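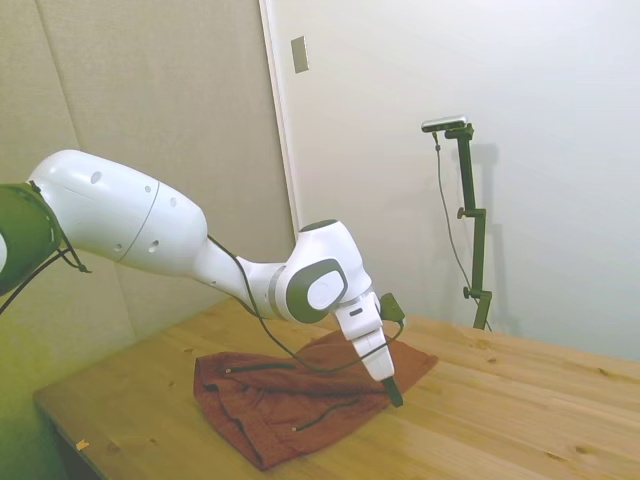

Kuden wax drivetrains: your questions

Does waxing really make a bike faster?
A little, maybe. Most claims come from people selling wax, and we're one of them. What you will notice is a cleaner chain.

How long does one treatment last?
The box says 700 km. Shalini Bisht in our workshop got that on dry roads and far less on November gravel. Plan on less.

Can I wax over factory grease?
No. Strip the chain first, and be suspicious of any product that promises to skip this step — including the one we used to stock.

Is the Wola 11-speed chain worth the extra money?
We doubt it. The coating looks nice in the package. We haven't seen proof that it wears any slower.

Will wax get on my clothes?
Flakes brush off. Old chain oil is the real trouble, and no "bike-safe" detergent we've tried gets all of it out. 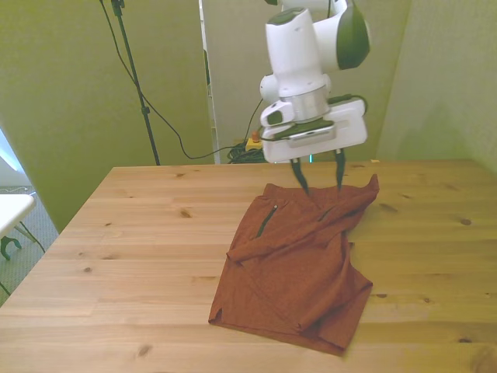 Rust-orange top with a zipper, folded on the table.

Do you believe the 2000 km chain life test?
Ask who paid for it. We asked Bondarchuk for the test conditions and got a brochure.

Can I return an opened bag?
Yes, if it's more than half full. Write to Vikas Rastogi at the service desk.

Last updated 23 Jan 2024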